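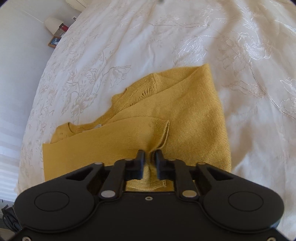
Progress Report: Skimine Community Cooking Program
Period ending August
Prepared by Sioned Jarman

Recipe work

We finished testing 33 of the recipes planned for the Skimine cookbook. The lentil soup and the baked rice are final. The braised cabbage still comes out too salty when made with canned stock, so it goes back for another round with less salt and more vinegar.

Classes

The Owen kitchen hosted eight evening classes, all starting at 6:30. Total attendance was 170. Bread filled up first. The knife skills class ran half full and will be moved to a later start.

Spending

Ingredients came in $400 over budget, mostly cooking oil and eggs. We covered this from the printing line, as the cookbook will not go to press until the next period.

Next period

Retest the cabbage and two bean dishes. Send the first half of the cookbook for layout. Replace the small oven at Owen, which runs hot on the left side. We need your approval for the oven before we order.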